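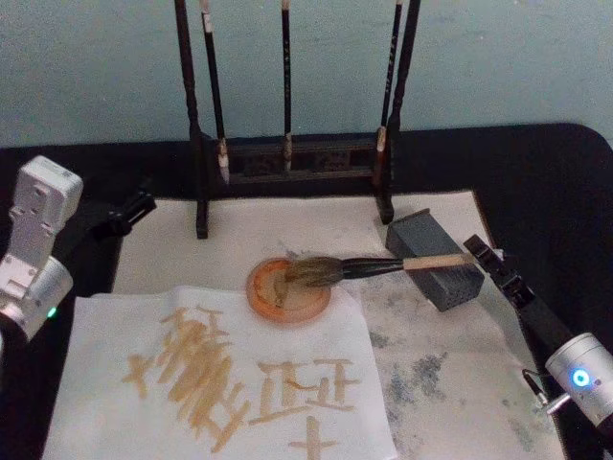

3. Materials and Workstation Layout

3.1 The brush rack

Each workstation in the Telside study was equipped for large-character practice with ink brush and paper. The equipment was deliberately ordinary. Participants in the earlier survey had described home practice on dining tables and desks of many kinds, and the layout was meant to resemble a well-kept version of these rather than a professional studio. A table with a black top surface was placed against a plain wall, and the tools were set out within reach of a seated adult.

The main storage item was a dark wooden rack with two upright posts, a rail across the top, and a lower crossbar joining the posts near the base. Brushes were hung from the upper rail by the loops at the ends of their handles, with the bristles pointing down. Three brushes were hung at the start of every session. They differed in length and in the size of the tuft, and participants were free to use any of them or none.

Hanging storage was chosen over the two alternatives considered in the pilot, a ceramic jar and a rolled bamboo mat. The jar takes up less space, but brushes are held in it with the tuft upward, and several instructors objected to this for brushes that had recently been rinsed. The rolled mat protects the tuft in transport. It must be opened and closed each time a brush is changed, and in the pilot this led participants to leave brushes lying on the table. The rack keeps every brush visible and separately reachable.

Some instructors asked whether a carved rack would distract beginners. Plain and decorated racks were both tried in the pilot, and no difference was found in the time taken to pick up or return a brush. A decorated rack was retained because participants reported that it made the table feel prepared for the activity. We return to this point in Section 5.
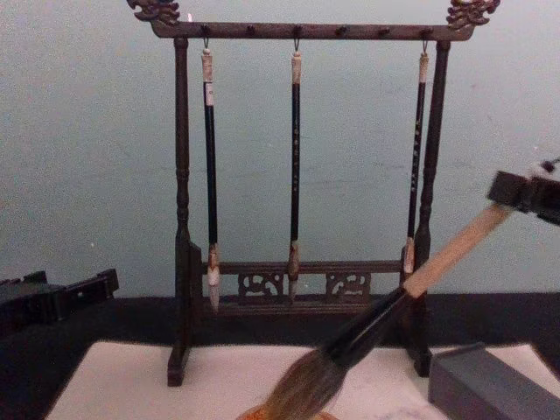

3.2 Spacing and return of brushes

The distance between hanging points matters more than the total width of the rack. When two brushes hang close together, the hand reaching for one tends to set the other swinging, and a tuft that still carries ink can mark its neighbor or the post. Instructors were therefore asked to leave at least one free peg between brushes whenever the rail allowed it. Brushes with broad tufts were to be hung first, and slender brushes afterward.

The way a brush was put back was recorded under three codes. A brush was coded as "returned" when its loop was placed on a hook, as "rested" when it was laid on the dish or on a brush rest, and as "set down" when it was placed directly on the mat, the paper, or the table. The coding scheme was adapted from the Hillitz checklist for shared art rooms, which was written for watercolor classes and did not separate resting from setting down. That separation proved necessary. A calligrapher who pauses between characters will normally rest the brush, and to treat this as a failure to put it away would misrepresent ordinary practice.

A total of 1352 placements were coded. Oleksandra Melnychuk coded the full set, and a second reader coded 300 of them independently. Disagreements were concentrated in placements where the handle was supported but the tuft touched the mat. These were resolved by discussion and assigned to "set down," on the grounds that the mat, and not the support, had received the ink.

3.3 Felt mat and paper

An off-white felt mat was laid over the table under the paper. Felt absorbs ink that passes through the sheet and provides a slightly yielding surface, which most participants preferred to a bare tabletop. The mats were not replaced when they became stained. A mat with gray patches from earlier use was considered suitable for as long as it lay flat and did not transfer color to the back of a new sheet. Instructors tested this by pressing a scrap of white paper against the darkest patch before each session.

Paper was supplied as loose white sheets. Creased sheets were accepted, provided that the creases did not lift the paper clear of the felt in the writing area. Participants were permitted to turn the sheet to a comfortable angle, and many did so. No attempt was made to square the paper to the table edge, although this had been required in the Stita pilot and had caused some irritation among left-handed writers.

3.4 Dish and brush rest

Ink was served in a small, round, shallow dish. Deep wells were avoided for two reasons. The depth of liquid is difficult to judge in them, and a large brush cannot be turned and shaped against a steep inner wall. The raised rim of a shallow dish serves both for wiping the tuft and as a temporary support during pauses. Only a thin layer of liquid was poured at a time. Pale colors were used as well as black in order to make overlapping strokes easier for the instructor to read, and an orange dish was adopted at some tables.

The dish was placed behind the paper, between the writing area and the rack. This position shortens the path from rack to ink and from ink to the first character, and it keeps the writing hand from carrying a loaded brush across the finished part of the sheet. In the pilot, where the dish had stood to the left of the paper, drips on completed characters were the most common complaint.

A separate support for the handle was provided beside the dish. Figure 3 gives the arrangement during a pause, with the bristle head in the dish and the shaft carried by a dark gray block on the mat.

Figure 3. Brush laid across the ink dish, with the hanging rack behind it and a sheet of white paper in front. 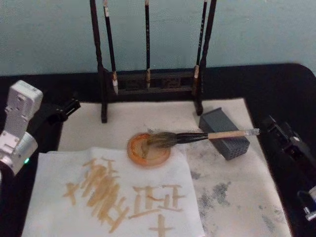

Supports of this kind need not be made for the purpose. Instructors at Telside used whatever was heavy enough to stay in place and low enough to hold the handle close to level. Tall supports tip the tuft downward and allow ink to collect at one side of it. The Chege teaching manual recommends a support no higher than the rim of the dish, and this guidance was followed where suitable objects were available.

3.5 Clearing the table

At the end of a session, participants cleared the table in an order of their own choosing. The brush in use was rinsed and shaped before being hung. The dish was emptied and wiped, and finished sheets were moved to a drying line outside the work area. The felt mat and the rack remained on the table for the next participant.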